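Notebook entry, 1/8/25
Tabletop kitchen set, inventory and condition check
Entered by: Mahtab Yazdani. To be read by: Ostap Nechyporuk

The kitchen set was laid out on the white table for the annual check. Dishes and toy foods are treated as one set and share one sheet in the Hornura register.
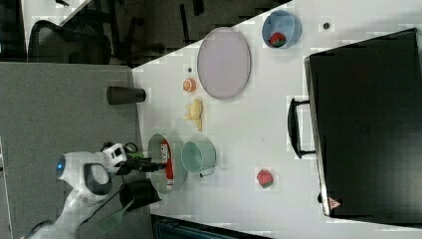
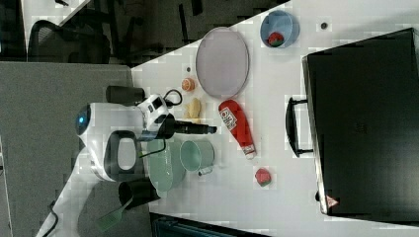 The ketchup is the plush one with the Heinz label.
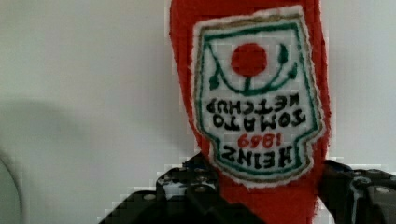
Storage remains the open question. The soft pieces should not share a bin with the dishes – lint collects in the bowls and has to be wiped out before each use. I propose the Oveo drawer for plush and the lower Zarei shelf for plates, bowls and mugs. The utensils may stay where they are until the shelf is cleared.

Cleaning: hard plastic pieces in warm water with mild soap, 15 minutes, then air dry on a towel for 30. Plush items are to be brushed and spot cleaned only. Do not soak them. The labels are the first part to suffer.

Register: the last number issued was 1,399. New tags continue from there. Two of the old tags cannot be read and should be reissued under their original numbers. The strawberries are still entered on a single line and need one line each.

Ostap to confirm the drawer with Skernedis before anything is moved. Next check in February – bring the spare tags and the soft brush.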